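Jatonville Community Language Classes
Progress report to the Gareck Fund, period ending November

The grant of £4000 was received at the start of the period and has been used for tutor hours, room hire and printed course packs. Spending is in line with the budget we sent with the application.

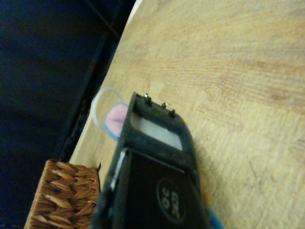

Gripper above a wooden table, Jatonville

Enrolment
We have 34 learners on the register, split between the beginners' class and the improvers' class. Attendance held up well until the clocks changed, then dropped in the evening group. Wing-yan Yu rang the people who had missed two sessions in a row. Most gave shift changes as the reason, and several have moved to the morning class, which starts at 10.

Teaching
Lok-yiu Tsao has rewritten the first three units of the beginners' course. The old units spent too long on grammar terms.
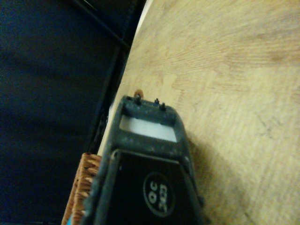 The new ones begin with appointments, bus times and letters from school, and the tutors report fewer questions left over at the end of a lesson. The improvers are still using the Sustura workbook. It is dated in places - the unit on banking still covers cheques - but we do not plan to replace it this year.

Room hire
The Hsu Centre has put up its evening rate. We have covered this from the printing line, where costs came in lower than expected.
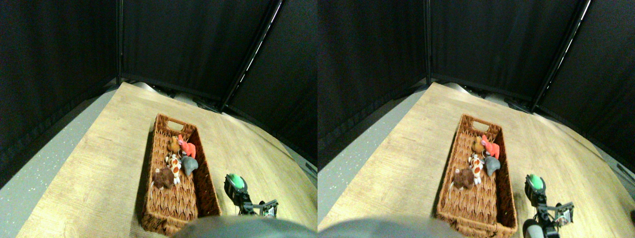 If the rate goes up again in spring we would need to shorten the evening class or ask for a small transfer between headings.

Next period
Speaking assessments for both classes, and a second intake of beginners. The waiting list is open. 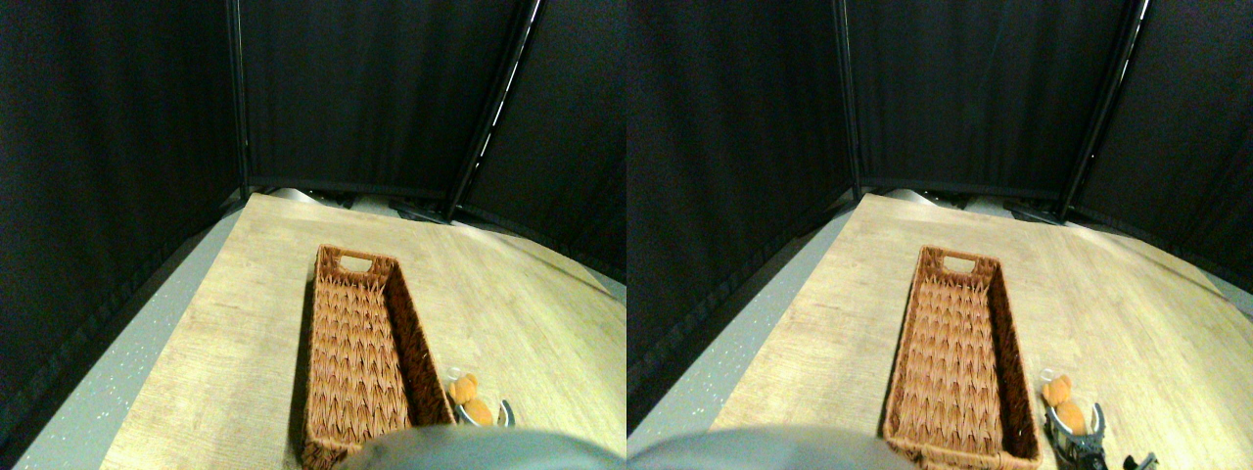 We would also like to agree a date for your visit. Either class would be suitable, though the morning one is fuller. Receipts for tutor hours are attached separately.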